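Jaklow arm on trial — bench safety check, with my comments
Filled in by Darnell Benavides, February 10, 2024

Right, this is the walk-round I do before we let anyone near a new bit of kit. The arm is on approval from Brernudex and we've to say yes or no on the purchase. I've used our usual sheet and scribbled more than the boxes allow, sorry.

1. Mounting bolts tight, marked with paint pen
PASS. All of them done. One paint mark was smudged so I redid it.

2. Emergency stop reachable from both sides of the bench
PASS, just. I can slap it from either side but I've got long arms. Crenshaw is a good bit shorter and had to lean in, so I want the button moved towards the front before we sign anything.

3. Stop actually stops it
PASS. Pressed it 8 times at different points in the move and it halted each time. Lovely crisp stop, no sagging!

4. Restart needs a deliberate reset
PASS. It won't carry on by itself when you let the button out. Our last demo unit did, and I still go cold thinking about it.

5. Hours and service record
COMMENT. The counter reads 3,052 hours, and the paperwork that came with it says the last service was at 2,000. So that's 1,052 hours since anyone had the covers off. I've asked Brernudex for the October visit report in case there was one in between. Not a fail, but I'm not ticking it either.

6. Grip holds when power is cut
PASS on the foam block and the tin. Still to do with anything heavier. The manual is a bit woolly on this (two pages, and one of them is a drawing). 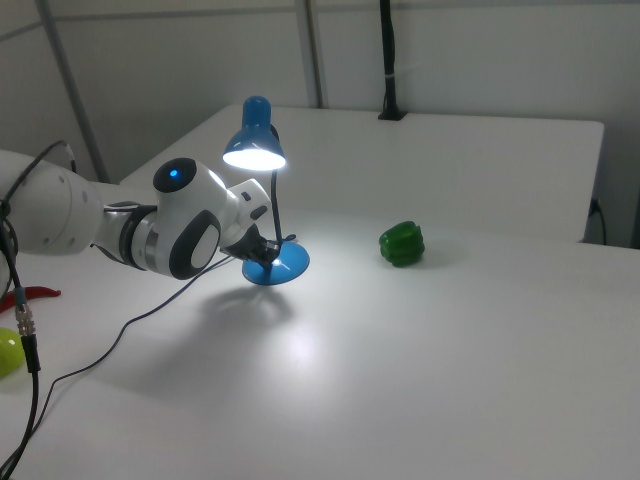

7. Trailing leads and loose cables
ADVISORY. Cables are my pet hate and I'll go on about them on any sheet you hand me. The arm's own leads are one thing, you can clip those and forget them, but the moment you give it something with a flex of its own to pick up, you've got a lead that moves every time the arm does. The blue desk lamp is a good test for that — it was lit and held up off the table by the stem, with its cord looping away over the tabletop. I'd like a rule that says how much slack is allowed, and a look at where the flex goes at full reach. Nenov reckons a sprung cord reel would sort it. Worth a try, they're cheap enough.

8. Pinch points labelled
FAIL. No labels on the fingers at all. Five-minute job, stickers are in my drawer.

9. Guarding and floor marking
PART DONE. Tape is down at the front. Sides to follow once we've agreed where the bench is staying.

Overall I like it, and I'd be happy to keep the trial going with items 2, 5 and 8 chased up. Don't run it unattended until I've initialled those three.

DB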